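5. Getting the processor into its socket

If you have followed along this far, your Lekota tower should be lying on its side on a firm table, with the side panel off and put somewhere you won't step on it. Leave it lying down for this whole section. It is so much easier to set a processor into a board that lies flat, and your back will thank you too!

Before you start, give yourself 30 minutes without interruptions (it rarely takes that long, but it is no fun to be hurried) and a good lamp.

1. Unplug the power cord from the wall and touch a bare metal part of the case to get rid of any static.

2. Find the socket on the motherboard. Push the thin retention lever down a little, ease it out sideways from under its catch, and lift it all the way up.

3. Open the metal frame and take a good look at the pins underneath. They should stand in neat, even rows.

CAUTION: Never touch the pins, even to brush away a speck of dust. If any look bent, stop and see section 11 before going on.

4. Take the processor out of its tray, holding it only by the edges, shiny metal side up. Find the small triangle on one corner and match it to the triangle on the socket.
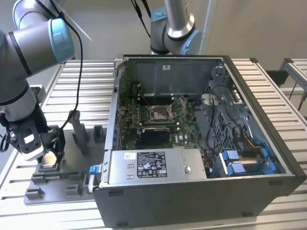

Fig. 5. Socket open, with the memory slots to its left.

5. Lower the processor straight down and let go. It should settle under its own weight, with no pressing at all. If it rocks, lift it straight up, check the triangles again and have another try.

6. Close the frame, bring the lever down and tuck it back under its catch. You will feel quite a bit of resistance here, and that is perfectly normal, so do keep going with a steady hand.

NOTE: Save the plastic socket cover in the Prudlow parts bag. You will want it if the board ever has to be sent in for service.

Leave the cooler off for now. Thermal paste comes first, and you will find it in section 6, along with the little spreader.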